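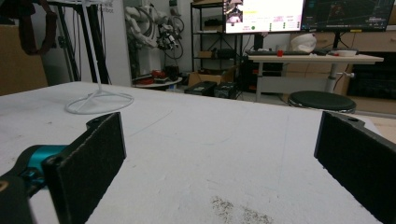 Workshop walk-through, Trukama, second floor
Checked by I-seul Woo, Jul 3, 2024

Thank you all for putting up with me and my clipboard again - I know I take my time over these.

1. Tabletop stable and level - OK
Dimas tightened the legs in February and they have held beautifully.

2. Tabletop surface sound - OK, with comment
There are faint scuffs and a few thin pale scratches across the middle, nothing that would catch a sleeve. I'd leave them be and look again next time.

3. Tabletop clean - NOT YET
Dark specks here and there, and a patch of grayish-brown dust or debris toward the near side. Please use the damp cloth for this, as brushing only sends it onto the floor.

4. White wire stand - OK, with comment
The round base sits flat on the left part of the table. The upright is slender and quite tall, so do go gently when you reach past it.

5. Straps or cords on the left - ATTENTION
They hang down in loops, and I'd be so much happier with them coiled and hooked up high. Danish has kindly offered to find a hook.

6. Black metal frame behind the table - OK
Keep the floor by it clear, please.

7. Background storage - ATTENTION
Still cluttered, my dears. Ten minutes each before you go home would do wonders.

Items 3, 5 and 7 to Dimas Latuheru when done.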